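Small Boat Upkeep, handout 8
Yimer course, November 25, 2018

1. Hull
Wash the hull with fresh water after every trip. Look for soft places near the keel.
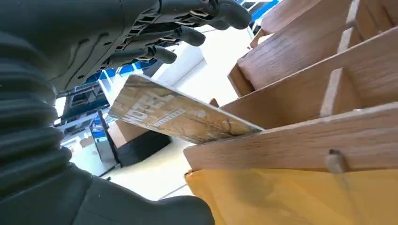 2. Engine
Change the oil in September, before the boat is stored. The Verkar engine needs a new belt after 19 months.
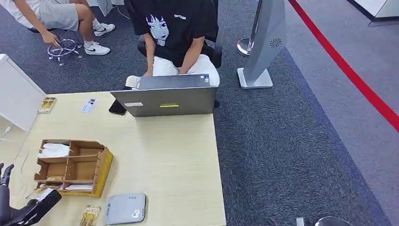
Photo: Isance

3. Ropes
Dry them in the shade and never store them with knots. 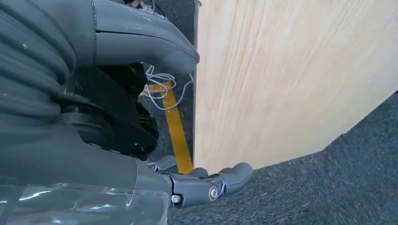

A rope which is stiff or flat should be replaced, also if it is only one season old.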